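Runditier
Laboratorio de manipulación
2022-02-07

1/7 Iniciamos la publicación de notas sobre la comparación de dos juegos de dedos para pinza paralela en objetos flexibles. El material de ensayo son flores artificiales: tallos finos, hojas sueltas y cabezas voluminosas. 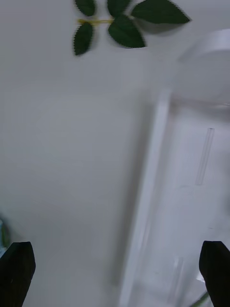

Aurelio Moya

2/7 La serie comprende 300 intentos de agarre por juego de dedos. La apertura inicial se mantiene constante y la fuerza de cierre se fija en el controlador Staltness antes de cada bloque. Las hojas se evalúan por separado de los tallos.

3/7 El montaje es bimanual, con una cámara en cada muñeca. Los cables de cámara limitan el giro de la última articulación - aspecto que trataremos en una nota específica.

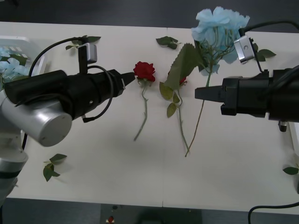
Rosas y hortensia artificiales sobre la mesa, entre los dos brazos.

4/7 El criterio de éxito exige sostener el tallo 7 segundos sin deslizamiento apreciable. Los intentos en que la pinza toca la flor antes que el tallo se anotan en una categoría propia, a propuesta de Elin Samuel. 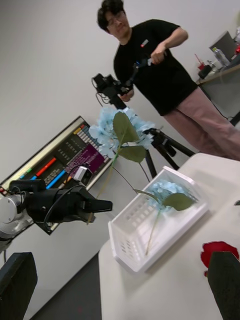
5/7 La elección del punto de agarre condiciona los resultados más que el material del dedo. En los primeros 137 intentos, los fallos se concentran en el tercio superior del tallo. Una hortensia en posición vertical, con el tallo largo en diagonal hacia la pinza, admite varias aproximaciones; la que descansa dentro de una cesta blanca perforada, con el tallo por fuera del borde, obliga a considerar también la pared de la cesta.

6/7 Respecto a las cámaras de muñeca, a corta distancia la flor puede ocupar buena parte de la imagen y perder definición. Se estudia adelantar 40 milímetros el punto de decisión, antes de la aproximación final. 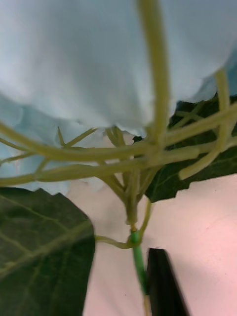
Dedo de la pinza junto al tallo principal, visto desde la muñeca.

7/7 Los datos completos de ambos juegos se publicarán en junio. Las consultas sobre el protocolo pueden dirigirse a Hefin Rees.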